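Slot 4, after the coffee break. Keep it under 15 minutes, Ruben has the clicker.

START

Good morning again. I was asked to talk about shopping baskets, and I said yes before I had checked whether I had anything to say. I do, as it happens. I've spent most of a year on the drinks aisle at Landisia, and my knees would like it noted in the proceedings.

(pause, let them find seats)

The question Wenche Aasen gave us was simple. People come in for one bottle of soda. Why do they leave with one bottle of soda? From the store's side this counts as a tragedy.

We followed 713 basket trips. Shoppers had agreed to it, and most forgot we were there by the bread. In 58 of them the basket went home with a single item in it. A basket is a lot of plastic to carry for one drink, and I say that as a man who does it every week.
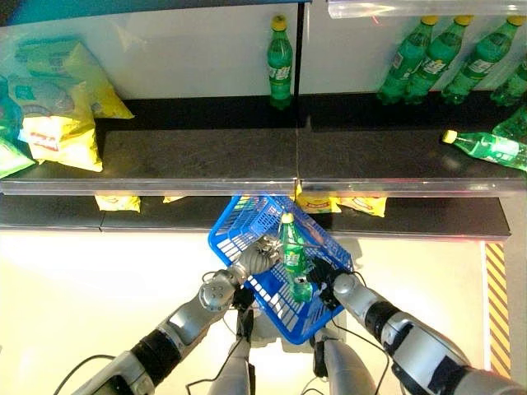
Second point, the lean. A round bottle on a half-sold shelf will lean on its neighbor, and its neighbor will lean on the wall, and by four in the afternoon the whole row looks like the last train home. Shoppers don't like picking from a leaning row. They reach for the one standing up, even when it's at the back.

Kristof will say that's a facing problem. Kristof is sitting right there – hello, Kristof – and he can say it in the questions.

(if time: the Hisik store, where they put in dividers and the bottles leaned on the dividers)

Third, the basket itself. Open sides are light and you can see what you've got. They also tip. One tall bottle in an otherwise bare basket has nothing to hold it up, so people walk with one hand on the cap. Now they have no hand for crackers.

Torunn wanted me to mention cost. Stellmont replaced 3000 baskets in March. Skip if Öberg people are in the room.

Leave the last slide up. Njål does the handouts, questions to me until lunch.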